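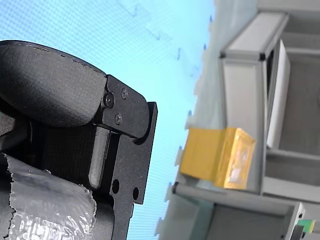 Getting a hand to close on a can is the easy bit, according to Kedir Ambaye. Deciding how far to tip it, and when to stop, is where most pouring policies fall over.

Aug 25, 2022 - A small group working under the name Skusteron has put out a short paper on teaching two-armed robots to pour from very few demonstrations. The claim: 14 human-guided runs per container, instead of the 200 the same group needed last year. Code to follow "when it's cleaned up."

The method is called Zenar. Main idea is to stop treating a pour as one long motion. Zenar splits every demonstration into a grasp part, a tilt part and a return part, then learns each on its own and stitches them back together at run time. The tilt part gets most of the training. The grasp part gets hardly any, and the authors say that was on purpose.

Rokeya Sikder, first author, said the split came out of frustration. "We kept collecting more runs and the arm kept getting better at picking things up. It was already good at picking things up."

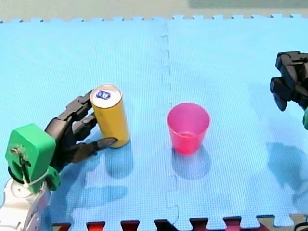
Vol. 7, No. 3

The test task is plain enough. Can, cup, foam mat, two arms. One hand takes the can, the other arm can steady the cup if the policy thinks it needs to. In the trials reported it mostly didn't, and the group wants to look at that next. Gediminas Pētersons, who ran the comparisons, thinks the second arm may be learning to stay out of the way becuase the demonstrators kept it out of the way.

Cans were run sealed in the first round, so what got scored was angle and position over the cup, no liquid. A second round used dry rice. Success went down with rice, not by a lot, and the paper gives both tables side by side. Good to see that.

Biggest failure by far: the hand slips a little during the tilt and the policy carries on as if nothing happend. Zenar reads joint positions and camera views only. No touch sensing at the fingertips.

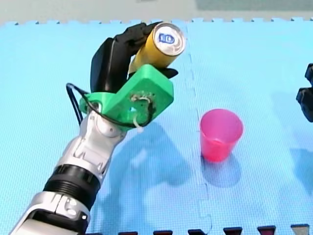 Slip is also where the grasp comes back into the story. The group tried several ways of holding the can and the policy was touchy about all but one of them. It did best with a grip like the one in use here, fingers curled over the upper side and the thumb under the can as it is held nearly horizontal. Side grips with no thumb support drifted more, and the drift got worse the further the can went over. Sikder's advice to anyone repeating the work is to fix the grip first and vary the cup position after.

Naledi Khumalo of Visser, which has been testing an earlier version, said the lower demo count matters more to her than the score. Her team changes containers often and re-recording takes up whole afternoons. She'd still like to see it on something heavier.

Next up: mugs with handles, then a squeeze bottle. Paper and appendix are on the group's page, video to be added later in August.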